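Laundry transfer

Laundry transfer is the stage of home washing in which textiles are moved by hand from one place to another: from the basket to the washing machine, from the machine to the dryer, or from the machine to the line. In many older household manuals it is not treated as a separate stage, and it is described together with loading or with hanging. The word "carry" is used for the same work in the Grircombe area, where shared laundry rooms are common.

Methods

Two methods are usually described. In the bundle method, several pieces are gathered together and moved in one grip. It is fast and needs no container, but small pieces such as socks and napkins easily fall out on the way. In the basket method, the textiles are first put into a basket or tub, which is then carried or pushed. This is slower for a small load, but it is preferred for a full load and for stairs.

With a front-loading machine the door is at the side of the drum, so the person normally bends or kneels. A basket placed directly under the open door catches pieces that slide out. With a top-loading machine the textiles must be lifted upward, and long pieces can twist around each other during the lifting.
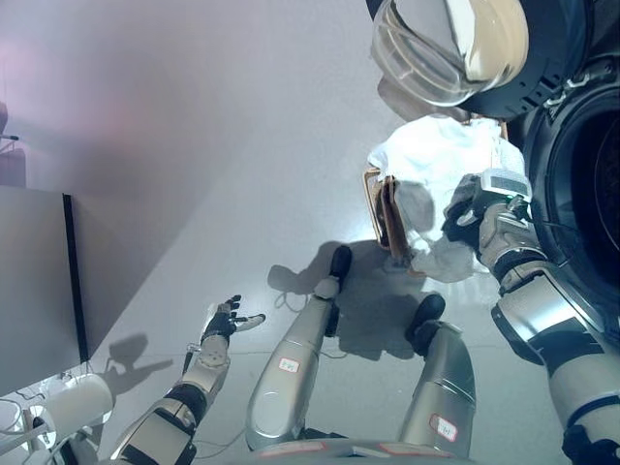 Crumpled white cloth held in a bundle, with a front-loading washing machine at upper right.

Large and small pieces

Sheets and tablecloths are the most difficult pieces to transfer, as they have no clear edge to hold when they are crumpled. The common advice is to find one corner first and to gather the rest over the arm. Small pieces are often hidden inside the folds of large ones. For this reason a duvet cover is shaken out before it is hung – a sock left inside dries slowly and may smell.

White and colored textiles are kept apart also during the transfer when they are wet, because dye can pass from one to the other by contact.

Floor contact

Pieces that touch the floor collect dust and hair, and wet cotton collects more than dry cotton. The Korkico housing association, which has 442 apartments and 61 shared machines, asks in its laundry rules that the floor is swept every evening. The rules were last changed in July and are also used in the neighboring Jurkano buildings.

Related equipment

Wheeled baskets, folding tubs and carrying bags are sold for this purpose. The Xaba folding tub is common in Grircombe and exists in one size only.

See also: Clothes line; Laundry basket; Sorting of laundry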